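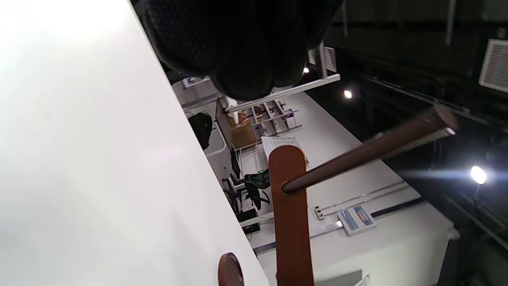 Geldale Peg Stands: measurements and hanging records

README for the tabular release

Summary

Geldale Peg Stands is a set of tables describing small wooden stands with projecting pegs, of the sort kept on a worktop or table for cups, keys, scarves and similar household things. It records the shape and finish of each stand, the position of each peg, and what happened when an item was hung on it. The release contains text tables only.

The set covers 83 stands and 1681 hanging records. Of these records, 1663 have every required field filled in. The remainder are kept in the same table with the missing fields left blank and the value "partial" in the status column.

Contents of the release

stands.csv
One row per stand. Finish, post shape, base type, overall height, mass.

pegs.csv
One row per peg. Linked to stands.csv by stand_id.

items.csv
One row per item hung. Type, mass, size of the opening or loop, material.

hangs.csv
One row per hanging record. Linked to the three tables above.

notes.csv
Free text remarks, linked to hangs.csv by hang_id. Many records have no remark.

All five files are UTF-8, comma separated, with a header row. Decimal points are used throughout. Text containing a comma is enclosed in double quotation marks.

Fields in stands.csv

stand_id: short code, unique, never reused after a stand is withdrawn.
source: where the stand came from. Values are shop, second_hand, loan and workshop.
post_top: rounded, flat, turned or other.
finish: bare, oiled, varnished, painted or unknown.
colour: free text, lower case. See "Known problems".
base: disc, block, cross or clamp.
height_mm: from the table surface to the highest point of the post.
mass_g: the whole stand, including any removable pegs.

Fields in pegs.csv

peg_id: stand code followed by a letter. Letters run from the lowest peg upwards. Where two pegs are level, the one nearer the maker's mark comes first. If there is no mark, the order is arbitrary but fixed.
length_mm: measured along the top side, from the face of the post to the tip.
diameter_mm: at the midpoint. Tapered pegs are flagged in the taper column.
rise_deg: angle above horizontal. A drooping peg has a negative value.
tip: rounded, square, ball or broken.
play: none, slight or loose. Judged by hand with the stand held down by its base.

Fields in hangs.csv

hang_id: unique number.
stand_id, peg_id, item_id: links to the other tables.
approach: side, front or above, taken from the tip of the peg.
neighbours: whether the pegs next to it were empty or occupied at the time.
result: stayed, slid, fell or tipped. "Tipped" means the stand itself went over, whether or not the item came off.
rest_position: tip, middle or post. Blank if the item fell.
status: complete or partial.

How the records were made

Stands were measured and used on a level table in the shared room at Bradville. No attempt was made to clear the room between sessions. The office furniture stayed where it was and the ceiling lights were left on.

Each stand was set down with its lowest peg pointing along the length of the table. The item was held by its body, brought up to the peg and released once the handle or loop was over the tip. The result was written down after a slow count to five. Items were not pushed further along the peg after release. Where an item slid during the count and then stopped, the result is "slid" and the rest position is where it stopped.

Heights and lengths were taken with a steel rule and diameters with callipers. Rise was taken with a small angle gauge laid on the upper side of the peg. For tapered pegs this gives a slightly low value, and no correction has been applied.

Raili Niskanen drew up the field list. Measurements are by Eero Suominen and Lenni Kiiskinen, and the hanging records by Valtteri Hämäläinen. Renji Kaneko checked the links between the tables and wrote the conversion from the paper sheets.

Known problems

Colour is unreliable. Brown and reddish-brown were used by different people for what may be the same finish, and the varnished stands look darker or lighter depending on which side of the table they stood. Use finish in preference to colour when grouping.

Stands marked as loans from Heinonen were returned before the play column was introduced. Their pegs have play left blank, which should be read as unknown. It does not mean none.

The item called "motel key" in items.csv is a key on a heavy fob from the lost property box at the Motel. It is much heavier than the other keys and accounts for most of the tipped results in its group. Leave it out if you want a typical mass for keys.

Two stands share a shop label but have pegs of different lengths. They are separate rows and have been checked twice.

Light fabrics are under-represented. Scarves were recorded late in the work and only on stands with a disc base.

Suitable uses

The tables can be used to compare peg angle with slipping, to choose peg spacing for a given handle, or as a small practice set for joining linked tables. They are not strength tests. No stand was loaded until it broke, and the pegs listed as broken were in that state on arrival.

Wall racks, coat stands and hooks screwed under shelves are outside the scope.

Changes

The current version is dated May 25, 2024. It replaces the earlier single spreadsheet, adds notes.csv, and corrects the sign of rise_deg for drooping pegs, previously stored as positive. Peg letters have changed on stands with level pegs, so old peg codes should not be mixed with the new ones.

A further pass over the colour column is planned for June. Stand and item codes will stay as they are.

Corrections

Send corrections to Renji Kaneko with the hang_id or stand_id and the field name. Please quote the value as it stands in the file as well as the one proposed.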